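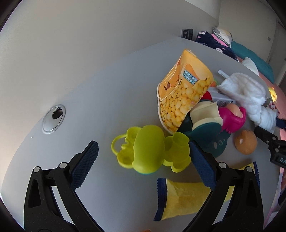
Cluttered tables: first results from the Hasarik grasping study

Our group has finished the first part of the Hasarik study, which asks whether a robot can learn to pick one thing out of a crowded pile by copying people who use hand-held grippers. The method has two steps. A person works with the gripper at an ordinary table while a camera on the tool records, and a policy is then trained on those recordings and run on an arm at our Letotero lab.

For this round we collected 2,000 demonstrations at 40 tables in homes. The piles mixed hard toys, snack bags and cloth, often touching or partly covering each other. Soft bags are the difficult part. A crumpled bag changes shape as the fingers close, and a towel can drag its neighbors along with it.

We compared two training sets of the same size. One held only tidy tables with space between the objects. The other held only crowded ones. Each policy then got 236 test picks on piles it had not seen. The policy trained on crowded tables did better on bags and on small toys lying against something larger. On single objects with clear space around them, we saw no real difference between the two.

Most of the remaining failures came from the wide view of the camera. Things near the border look bent, and the policy tends to reach short of them. Correcting the view before training helped a little but slowed the arm down, so we have left it out for now.

The next round starts in January and adds 4 new types of cloth. Nonex is making a second set of grip pads, and the training code will go up on the Hedlund page once the file names have been cleaned up.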